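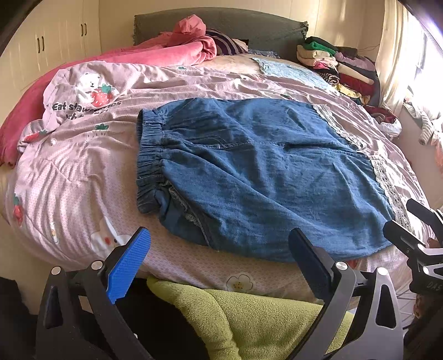 Skirt day: gathered waistband at one end, lace at the other, blue finger pads coming in from the front.

So I've had a new job since spring, except it's the same job with the same employer, and I still spend all day touching other people's clothes. I've been trying to explain it to my sister over the phone and making a mess of it, so I'm putting it here and she can read it like everybody else (hi, Lena!).

If you're new, I fold for a living. Kestia is a wash-and-fold place with one big plant out by the highway and a bunch of pickup counters, and I started on the folding tables there when my youngest went to kindergarten. You get a bag, you get a ticket, you fold what's in the bag. I was good at it. I'm still good at it, and that's sort of why I ended up where I am now!

Last December the company told us they were bringing in a folding line from Drirnora. Towels, sheets and pillowcases first. We all stood by the dryers eating the good donuts, and the good donuts should have told us something. Then it got quiet and Dezső Farkas, who has been on table one longer than I've been at the plant, asked which of us wouldn't be there next year. The answer was a lot of words. The short version was that 4 of the table jobs would go away and be "moved into other roles," and we'd hear more soon.

Other roles! Well, I'm in one. The towel machine does towels beautifully, I have no complaints about it except the noise, but regular clothes are a whole different animal and it can't touch them. So the next stage is arms, and the arms have to be shown how, and the showing is done by people like me, holding a gripper in each hand and folding the clothes with those in place of our fingers. Everything gets recorded while we do it. The thinking is that clothes get folded on beds and couches and kitchen counters, so the recording gets done in bedrooms and not just at a nice white table. I drive over with my stuff and spend the shift next to a bed with blankets heaped at one end and a stack of folded things in the corner.

My first week I wanted to throw the grippers out the window. You know how you fold a shirt without looking at it? Your thumb finds the seam, your other hand is already on the hem, you're thinking about dinner. All of that is gone. You've got two pads that pinch, and you feel hardly anything through them, so you have to look at every single thing. I had to learn where I put my thumbs! I'd been doing it for years and couldn't have told you.

Skirts are my least favorite. Take a denim one with an elastic waist like the one up top. The waist wants to pull in and the bottom wants to spread out, so if you fold it straight in half you get a fan. By hand I give the waistband a tug and smooth it down with my forearm and it's over in a second. With the grippers I go for the hem first, and when there's lace on it I pinch up on the denim so the pads aren't chewing on the trim. Then over, then the waistband last. Doğukan Avcı, our trainer on the recording side, does it waistband first and we've agreed to disagree. He says they want both ways in there anyhow.

And a patterned bedspread underneath makes it so much harder on the eyes! Strawberries, bunnies, a bear, wrinkles everywhere. I've gone to pinch a corner and come up with bedspread more times than I'd like.

Anyway, what's different. My back is better, I'll say that first. The tables were a hair too low for me and I complained about it for years. I also sit down now, between garments, while somebody checks that the recording saved. The pay is a bit more an hour. But the hours are set by the project, and the project goes by recordings. I signed on for 600 and they've renewed me once, and as of this morning I'm at 1,371. There's no number written down for what happens after that. I've asked. I ask pretty regularly.

What I miss is the tables. You had 3 people to a table and you talked all day long. I knew about everybody's knees and everybody's in-laws. In the recording rooms you're not supposed to chat much while you're working, and you're mostly in there with one other person. I came home the first couple of weeks and talked my husband's ear off just to get it out of my system.

Dezső didn't take another role. He runs the towel line now, meaning he feeds it and unjams it and calls it names, and he says it's the first coworker he's had that never borrowed his good scissors. I went by at lunch to see him and he looked tired. He told me the quota went up when the line went in, so the towels come faster and he's the one person standing there, with the count up on a screen over his head. I don't think that part was in the donut speech.

People ask me if I feel bad, teaching the thing that's going to do my job. Some days I do. I feel it more when I've done a really nice fold, which is weird, you'd think it would go the other way. And some days I think about my mother ironing sheets in a hotel basement every summer until her hands gave out, and I'd have handed every one of those sheets to a machine and driven her home myself.

I have fitted sheets next week, queen size, with the grippers. Doğukan has already apologized to me. If any of you have a trick for the corners that doesn't involve sticking your whole hand inside, please leave it in the comments, I'm serious!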